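4.2 Carrier bags and soft fruit

I'll own up to a bias before I get into this part. Of all the jobs in the kitchen diary study, putting fruit into a bag (or getting it out of one) was the one I thought would bore me, and it's the one I've ended up talking about at every lunch since April. Sang Giáp and I went through the diaries together, and out of 1,434 entries we marked 176 as being mainly about a bag. Not the food, the bag! People wrote about mouths that closed up, handles that twisted, film that stuck to itself, and one long and rather bitter entry was about a peach.

The thin white carrier is the worst of the lot and also the one everyone has. A lemon-slice print in yellow and green is a cheerful thing on a flat bag, but once the film starts folding the print goes with it, and a whole slice turns into a sliver. Lahcen Ezzat was keen on using the print as a guide to where the opening might be. I was less keen, and we argued about it for most of an afternoon. 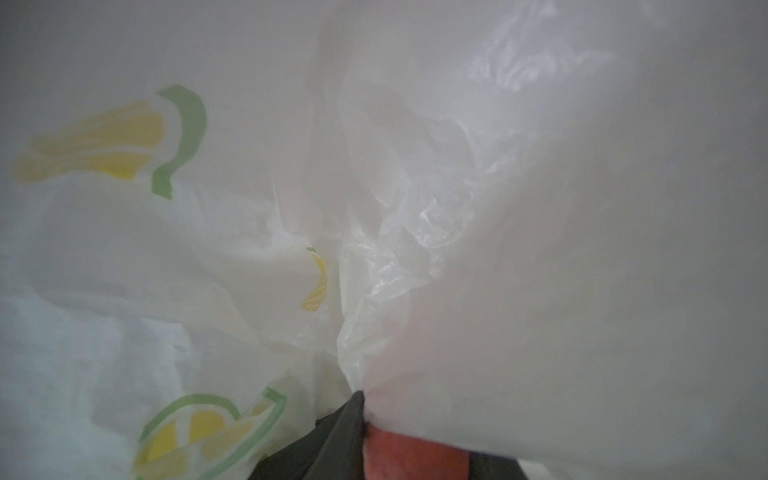

4.3 Where the plate goes

Our diary keepers fell into two camps on this. One lot put the plate right up against the bag so the fruit has hardly any distance to travel, and the other lot kept the two well apart so they could see what they were doing. I'm in the second camp at home, mostly thanks to a very small worktop and a fear of knocking things on the floor.

The trouble with having them close is that a bag doesn't keep to its own patch. It slumps and spreads, and before long there's plastic between you and the thing you're reaching for. With a strawberry on a plate behind a puffed-up bag you may get the leafy top and a bit of mottled skin to go on, and the lower half is anyone's guess. Quang Chu's coding scheme had no label for this at first, so we added one and called it "hidden by packaging", and then had to go back over 17 diaries we thought we'd finished (sorry again, Quang).

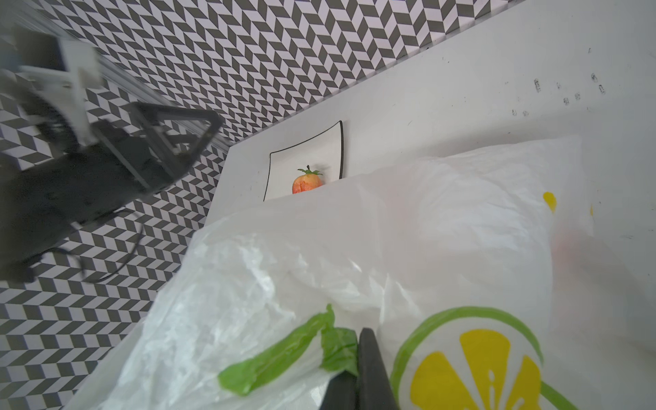
4.4 What counts as tidy

Here we got properly stuck. Tuấn Quan held that a layout is tidy when every piece of fruit is either on the plate or in the bag, full stop. Sơn Chu wanted the bag itself to count, so that a crumpled one sprawled across the table would pull the score down even with all the fruit accounted for. I went back and forth, and in the end we kept both scores and reported them side by side.

Take the layout in Figure 2. By Tuấn's rule it does perfectly well, with four strawberries on the square plate and one in the bag near the opening. By Sơn's rule it loses marks for the bag, and I must say my own eye goes to the plastic first and the fruit second.

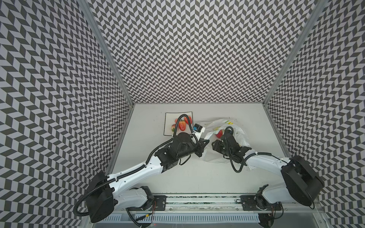

Figure 2. Strawberries shared between a plate and a carrier bag.

The two scores agreed more often than I'd have bet on for boxes and tins, and parted company over anything thin and floppy. We come back to paper bags in the next section, where Lahcen's idea about the print gets a fairer hearing than I gave it.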